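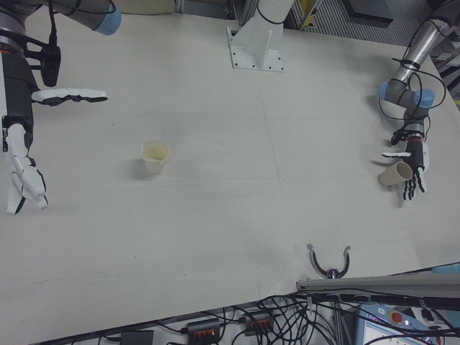 Skunen Riders: Your First Year on a Motorcycle, Questions and Answers

We love getting mail from new riders! These are the things people ask us most, answered by those of us who have already dropped a bike in a parking lot and lived to laugh at it. Last updated in March.

What size bike should I start on?

Something you can flat-foot at a stop and push backward without grunting. Most of our members began on a 300 or a 400 and had a blast. A small twin is plenty for back roads, and you'll learn more about braking and lines on it than you would hanging on to something huge. Sit on everything the dealer will let you sit on!

Do I really need to break in a new engine?

Yes, and it can be fun. Follow your owner's manual first, as every maker sets its own limits. Vary your speed, keep off the highway for long stretches, and let the engine warm up gently. Many manuals, mine included, give an upper rev limit for the first 1,000 kilometers. Hills and twisty roads are perfect for this.

How often should I lube the chain?

I do mine every 500 kilometers and after any ride in the rain. Clean it, dry it, then spray the inside run while you turn the wheel by hand with the engine OFF. Please never do this with the bike running in gear – fingers don't grow back.

What about tires? The tread looks fine.

Tread is only part of it. Check pressures cold, before you ride, and look for cracks in the sidewall and a squared-off center. New tires need a gentle first ride too, so no heroics leaving the shop.

Where do you ride?

Our favorite is the Virnero loop, out past the reservoir and back over Goniler Hill. It takes 3 hours with a stop, and the last set of bends is pure joy. We leave at 7:30 in the morning and there are always 3 lead riders, one for each pace group. Beginners go in the last group, which is also the group that stops for pie.

Can I come along if I've never ridden in a group?

Please do! Show up with a full tank, ride your own pace, and keep a staggered gap. If you lose sight of the bike ahead, don't chase it. The rider in front will wait at the next turn. 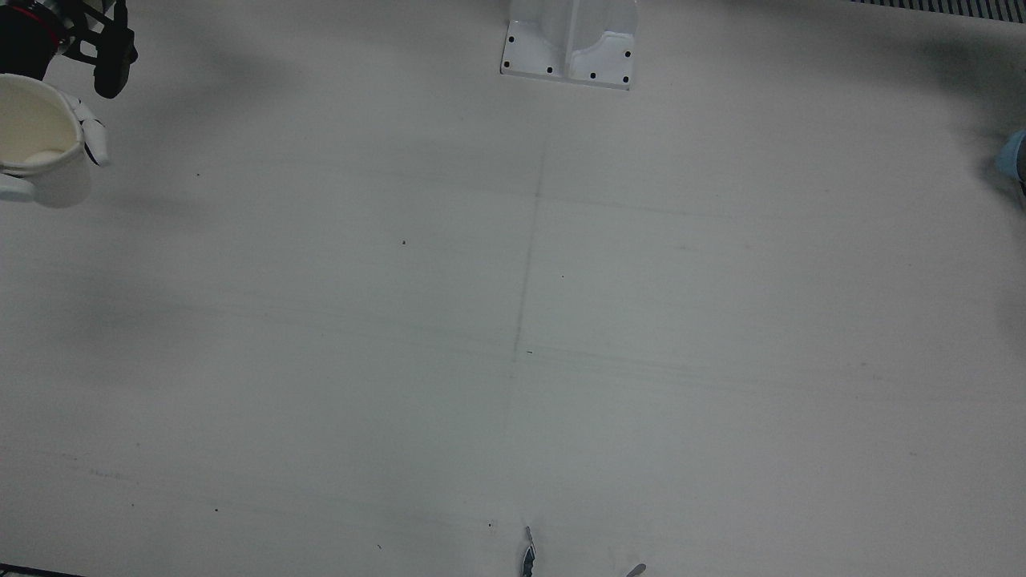

Oduor Kariuki writes that he was terrified of holding everybody up on his first loop, and that by the second turn he had forgotten all about it. He does wish he'd worn earplugs, though, and wants that added to the list. Done, Oduor!

What gear do I need on day one?

Helmet, gloves, jacket, over-the-ankle boots, riding pants. And earplugs – see Oduor's note. Buy the helmet new and try on plenty, because head shapes differ a lot between brands.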